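Power strip on a desk: quick setup

Updated Thu 24 October

Short one, I've got 6 desks to do before lunch. This is how I lay out a power strip on a worktop so the cord isn't in your way all day.

What you need
A power strip, white on a pale top looks tidiest
Cable clips, I use the Remow stick-on ones
Damp cloth, dry cloth
Tape measure

1. Clear the top. Everything off, mugs too. Wipe down, then dry it or the clips wont stick.

2. Measure from the wall socket to where the strip will sit. My cord is 2,000 mm and the run was 139 short the first time. Moved the desk. Annoying.

3. Strip goes towards the back, long side running left to right. Leave the front clear for working.

4. Cord out to the side nearest the wall socket. Lay it in a lazy line, no tight bends, no pulling.
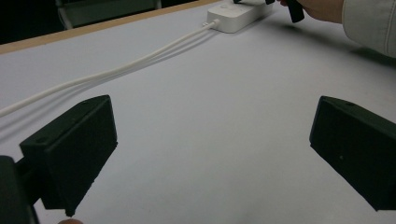
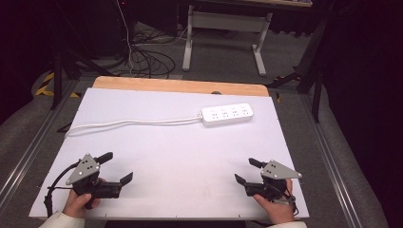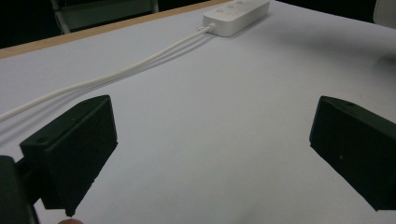
White strip on the pale top, before any clips.

5. Now clips. First one close to the strip, next one at the edge of the top. On a long desk add one every 600 mm. Press and hold each one, count to thirty.

6. Let the cord drop over the side with a bit of slack. If it reaches the floor, run it along the skirting, never accross a walkway and never under a rug.

7. Plug in at the wall last.

Don't plug one strip into another. Don't put a heater on it. If the plug feels hot, switch off at the wall and stop using it.

Gedwood desks have a lip underneath that the clips hate, use screw-in ones there. Will do a seperate page on that, plus the under-desk tray I fitted in May.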